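Kitchen bench notebook, November, started 10.20 or so

Steamer again. Helge asked why a group that is paid to think about tabletop appliances has spent most of a month on buns, and I had no answer I was willing to write down, so I am writing down the buns instead.

Aim for today: settle the loading order for the Ekby steaming sheet. Yolanda's draft says "arrange buns evenly in basket", six syllables short of useful. Evenly according to whom? Milagros puts the first one at the back and works towards herself. Javiera does the middle first and then regrets it. I have been known to drop one in and see where it ends up.

Dough is the Quispe recipe, halved, because the full one feeds a wedding. 456 g flour, which is what was left in the bag and which I am now calling the specification. Rested under a cloth. Shaped by Milagros, whose buns are round, and by me, whose buns went to the bottom of the batch.

Layout on the white table is unchanged from last time: steamer in the middle, lid flat on the left, plate on the right. I would like it noted that this took us two meetings. Solveig wanted the lid behind the pot, where the cable is. We tried that. The cable goes up in a loop at the back and is quite tall enough without having to share with a lid.
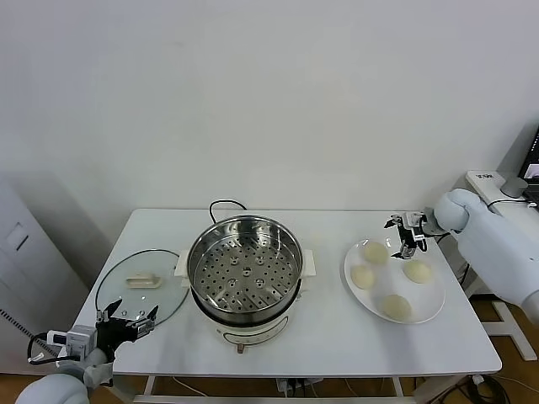
Spacing matters more than order, I think. Last batch we went in too close and two of them came out as one, with a waist. Javiera called it a feature and ate it. The sheet should give a gap in finger widths, since no reader of a steaming sheet owns a ruler they would put near food. Two fingers from the neighbour, one from the wall. Whose fingers is a matter for the second edition.

Also: paper squares or no paper squares. The Bolliter notes insist on paper under each bun. Solveig says her grandmother used cabbage leaves and would have had words for the paper. I say the tray has holes in it for a reason and paper covers the holes. Left unresolved. Will do one batch of each when there is more flour.

Back first is my current recommendation. If you start at the front you spend the rest of the job reaching over what you have already done, with your sleeve in it. Milagros has been saying this since the beginning and has been very gracious about my discovering it.

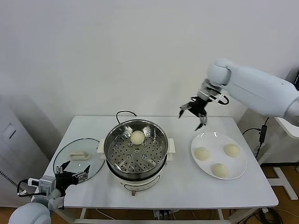
Time. The draft says 12 minutes from steam, the older sheet says 10 from switching on, and these are different enough that someone is going to get a dumpling with a raw heart. I want "from steam" everywhere, in the same words. Yolanda to fix. She will say she already has, in a version none of us has opened.

Lid: the handle is a broad cream thing, easy to get hold of, no complaints. The trouble is where the lid goes afterwards. Put it down dome up and the underside drips on the table; dome down and it rocks on its handle. I vote dome up and a tea towel. Helge votes for a lid stand, which he has drawn, and named Skirum, and would like costed.
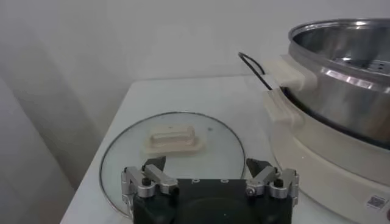 He can have it costed out of his own 194 kroner. That is what remains in the sundries tin, and I had plans for it involving better flour.

To do before the next batch:
Ask Milagros to write out her shaping method, with the pinching bit, slowly.
Change "evenly" to the finger widths.
Buy flour. Buy a second cloth, the first smells of onions and so now does the drawer.
Find out who moved the timer. It was on the hook.

Javiera wants a filling next time. I have told her plain until the sheet is signed off, and she has written "red bean" on the whiteboard in letters I can read from the corridor.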